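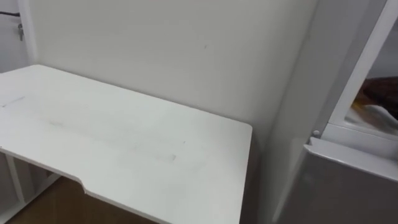 Figure 1. White desk with grey marks on the top.

Shared Rooms and Who Cleans Them: A Small Study in Student Housing
Thảo Nông, Simin Bahrami, Eliseo Zamudio
Submitted 22 Jun 2025

1. Introduction
Our group wished to understand how students who live together decide about cleaning. Two of us moved to Pendutlow from overseas, and we were surprised by how many quarrels in a share house begin with a dirty pan or a full rubbish bin. We chose the Falline residence for our study, as it has both catered floors and self-catered flats. The self-catered flats have no paid cleaner during the semester, therefore the tenants must organise the work by themselves.

2. Method
In May we put a paper questionnaire in the letterboxes of 500 residents. We received 281 completed forms. After this we held interviews in 6 flats, each of them lasting one evening. Oriana Saavedra, our tutor, checked the questions before we used them and advised us to remove the word "lazy", which appeared two times in our first draft. The answers were typed into a spreadsheet and sorted by theme. In total we coded 1,475 separate comments, and this took much longer than we had planned. 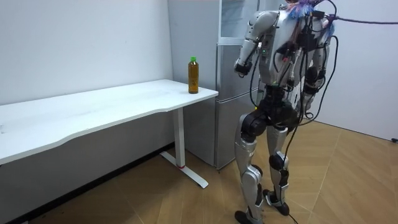

3. Results
The most common arrangement was a written roster on the kitchen wall. Most flats started with a roster in the first weeks, but many of them told us that it was no longer followed after the mid-semester break. Flats where the tenants cooked together had fewer complaints about dishes. They had the same complaints about the bathroom as everybody else.

The kitchen received the most comments. Old food was mentioned very often, and also crumbs in the cutlery drawer. One respondent wrote: "I do not mind the mess, I mind that I am always the one who sees it." Several people said similar things in other words.

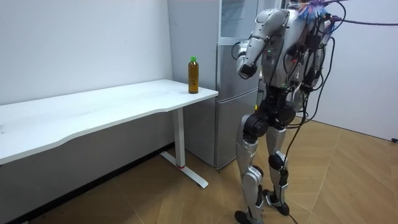
Money was a smaller topic than we expected. Only a few flats had a common jar for dish soap and garbage bags. In one flat Sepehr Mohammadi had paid for all the supplies since he moved in, and his flatmates learned this during our interview.

4. Limitations
We asked only one residence, and the tidy students were perhaps more willing to answer. We did not inspect any flat, so all results depend on what the tenants reported. The question about vacuuming was confusing for residents whose flats have no carpet, and we left it out of the analysis.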